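Lob des Leitungswassers
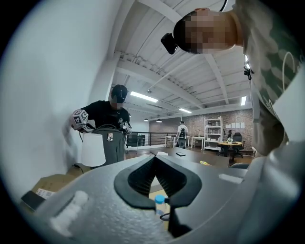
Durchsichtige Flasche, hellblauer Deckel: So sieht Wasser für die meisten von uns aus.

Ich bin seit fünf Jahren bekehrt, und ich höre nicht auf, davon zu erzählen (meine Familie kann es bestätigen). Leitungswasser! Es kommt aus der Wand, Tag und Nacht, kalt genug, um an einem Junimorgen die Zähne zu spüren, und wir behandeln es wie einen Notbehelf. Wer Gäste hat, stellt ihnen Sprudel hin. Wer in der Gaststätte ein Glas aus dem Hahn bestellt, senkt dabei die Stimme.

Bei mir fing es mit Treppen an. Vierter Stock, Altbau, jede Woche zwei Kästen. Irgendwann stand ich keuchend vor der Spüle, drehte den Hahn auf und trank zwei Gläser, bevor ich den ersten Kasten auch nur angesehen hatte. Danach kam mir das Schleppen ziemlich albern vor.

Seitdem probiere ich überall, wo ich hinkomme, und die Unterschiede sind großartig. Im Harz schmeckt das Wasser weich, fast süßlich, bei meiner Schwester in Würzburg dagegen so kräftig nach Kalk, dass man kauen möchte. Der Tee wird dort trüb, aber pur, sehr kalt, aus einem schweren Glas: wunderbar. Mein Nachbar Heriberto Mamani schwört auf Zimmertemperatur und lässt seine Karaffe über Nacht stehen. Ich halte das für einen Irrtum, trinke aber jedes Mal mit.

Natürlich gibt es Einwände. In manchen alten Häusern liegen noch Bleirohre, und wer das vermutet, sollte sein Wasser untersuchen lassen. Nach dem Urlaub lässt man es laufen, bis es kühl kommt. Und unterwegs kaufe ich selbst hin und wieder eine Flasche, wenn der Zug steht und der Nachmittag heiß ist. Mir geht es um den Alltag, um den Küchentisch und das Büro.

Im Café Stuneo bei uns um die Ecke steht seit dem Frühjahr ein Krug auf dem Tresen, daneben umgedrehte Gläser, jeder nimmt sich. Der Wirt verkauft nach eigener Auskunft genauso viel Kaffee wie vorher, und die Leute bleiben länger sitzen. Ich wünsche mir solche Krüge in jedem Wartezimmer, in jeder Bücherei, auf jedem Elternabend! Dazu Trinkbrunnen auf den Plätzen, und zwar welche, die auch im September noch laufen. Unsere Stadt hat davon bisher zwei, einer ist seit Monaten abgestellt. Ich habe dem Rathaus geschrieben und warte auf Antwort.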